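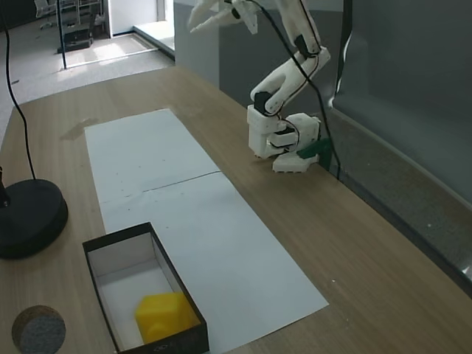
The Jandora hardwax oil comes in clear, matt and satin, and this review covers the matt version, applied to a long work table and left in daily use. The tin is sold for interior timber: table tops, shelves, stair treads and window boards. I wanted a finish that could be patched without sanding the whole surface, did not turn the timber orange, and did not need a spray gun. Long wooden tables that stand against a grey wall, as mine does, are a fair test of colour shift, as any yellowing shows up against the paint. I had used Wanyama Floor and Top Oil on the previous table, and it is the main point of comparison below.

Preparation
The old finish came off with 80 grit, followed by 120 and 150. The label says to stop at 150 and I would follow that. On an offcut taken to 240 the oil sat on top and stayed slightly tacky into the next day. Vacuum the surface and wipe it with a dry cloth. A damp cloth raises the grain and adds another pass with the sander.

Stir the tin properly. The matting agent settles into a firm layer at the bottom, and the first test patch, done from a badly stirred tin, dried with an uneven sheen. Shaking does not shift it. A flat stick scraped along the base does.

Application
Two coats are specified. I used a white nylon pad for the first and a lint-free cloth for the second. The oil is thinner than the Wanyama and spreads further, with an open time long enough to work the full length of the table without leaving a lap line. Remove the surplus after ten minutes. Anything left standing will dry to a glossy spot that has to be cut back with a grey pad.

The smell is moderate on the first day and faint on the second. Used cloths must be laid flat outdoors to dry or soaked in water, as with any drying oil. The warning is printed on the back of the tin in very small type and ought to be on the front.

Curing
The surface was dry to the touch overnight. Full cure is given as 168 hours, and the table was kept clear of water and heavy objects for that period. At the halfway point a mug left a faint ring on the offcut. After the full period the same mug left nothing.

Performance
Water left for an hour beads and wipes off. Black coffee left overnight produced a light mark, which went after a rub with a pad and a few drops of oil. Red wine was wiped up within minutes and left no trace. Neat washing-up liquid dulls the finish and should be kept off it.

Scratch resistance is average. Hard plastic feet and metal edges dragged across the top leave pale lines, as they did with the Wanyama. The difference lies in the repair. A Jandora patch blends in at the edges after one wipe, where the Wanyama patch stayed visible from the side for several weeks.

Colour shift is small. The timber went one shade darker on the first coat and has not changed noticeably since May. Meifang Zeng, who uses the clear version on stair treads, reports more darkening than this on oak, so a test piece is worth the trouble.

Packaging
The lid is the weak point. It is a shallow press fit, and once oil gets into the rim it no longer seals. A skin formed on the remaining oil within a month. Ganico supplies its oil in a screw-top can and has no such problem. Decant what is left into a small jar, filled to the brim.

Order code for the matt version is 2764. Grivley stocks it in both tin sizes.

Application: good
Repair: very good
Stain resistance: good
Scratch resistance: average
Packaging: poor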